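2024-04-11

Rain until four, then one of those washed, yellow evenings that make you forgive the whole day. I have my feet on the little stool and the lamp on, though it isn't properly dark yet, and I want to get the business of the walk down before I lose the thread of it.

I have more or less decided to do the Sastby path in July. There, it's written, so it must be so! I've been circling it since Christmas like a dog round a cushion, reading other people's accounts, moving the map from the kitchen to the bedroom and back again, and telling anybody who stood still long enough that I was only thinking of it. Then this morning Deepika rang, while I was still in my dressing gown, and asked me outright which week, and I heard myself give her one. She wrote it down. I could hear the pen going.

So, the route. It starts at Sastby by the old slipway, keeps to the shore as far as the second headland, and then turns inland and climbs to the reservoir at Bavum, where I mean to spend the first night. The highest point is 2068 feet, and I have been up higher than that in my time, but I was thirty-four and had somebody to carry the sandwiches. After Bavum it is moorland, with very little shelter according to the guidebook (a gloomy book, I think the author had wet socks throughout), and then down through the larch woods to Pridel, where there is a pub and a bus and, I very much hope, a bath.

I did my practice loop in the gap between showers, up the lane, over the stile, round by the water tower and home along the back of the allotments. My new step counter said 3613 at the gate, which pleased me no end until I remembered that it counts me going up and down stairs looking for my glasses. Left heel a bit sore. I think it's the sock and not the boot, there is a ridge in the seam just where it shouldn't be, and I shall try the grey pair tomorrow and see.

The primroses are nearly over on the bank but the wild garlic has come up thick beside the stream, and I picked a handful and put it in my pocket and then forgot it, so my coat now smells like a French kitchen. I don't mind it. 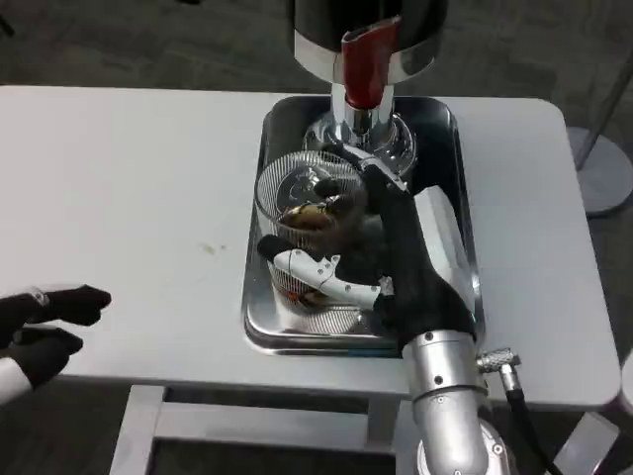 Will I manage the Bavum climb with a full pack? Slowly, I should think, with plenty of stops, and by setting out early enough that it doesn't matter how many I take.

Eluned came at two with a lemon cake and her opinions. She did the whole of the path years ago, with her sister, in a summer so hot that they walked from five in the morning until eleven and then lay under a hedge like a pair of sheep until teatime. She says the shore part is the hardest, whatever the book tells you, on account of the shingle, and that everybody worries about the hill and comes to grief on the beach. She also says I am taking too much. I had laid it all out on the spare bed to show her, rather proudly, and she went along it picking things up and putting them on the chair. Out went the second jumper. Out went the hardback. We had words over the hot water bottle and it is, for the moment, back on the bed.

I do like her for it. She is the only person I know who can be rude about your packing and leave you feeling looked after. We had two slices each and she told me about her grandson's new job, and about the trouble with her gutter, and it was nearly half past four before either of us noticed the rain had stopped.

Money. I had better be sensible and put it here. I've put by £2000 for the whole year's gallivanting, and the walk won't take a great deal of that, what with two nights in cheap beds and one at the pub. The boots were the wicked part and they're paid for. If I'm careful there will be enough left over to go up and see Rao in the autumn, which I promised, and which I should like to do before the weather turns. Must write to Rao. I've been saying so for a fortnight.

Deepika wants to come for the last day, from the larch woods down. I said yes at once and then fretted all through lunch about whether I wanted company or not, because half the point of the thing was to be by myself and find out whether I still like it. But I think the last day is a good day for company. I shall have used up all my own thoughts by then, and she's an easy person to walk beside. She doesn't fill up the quiet. When we went along the canal last autumn we must have gone a mile without a word, and then she said "heron" and there it was, and that did us for another mile.

I keep thinking of Dad, who never walked anywhere if there was a bus, and who would have thought the whole scheme completely barmy. He would have driven to Pridel with a flask and sat in the car park waiting for me, with the paper folded to the crossword and the window down an inch. I should have liked that very much.

To do tomorrow: ring the Bavum people about the bed, and ask if they mind an early breakfast. Find the whistle. Grey socks. Plasters, the proper fabric sort. Take Eluned's cake tin back before she comes looking for it.

Blackbird going like mad on the chimney next door. I'll leave the window open a bit and listen to him until I drop off.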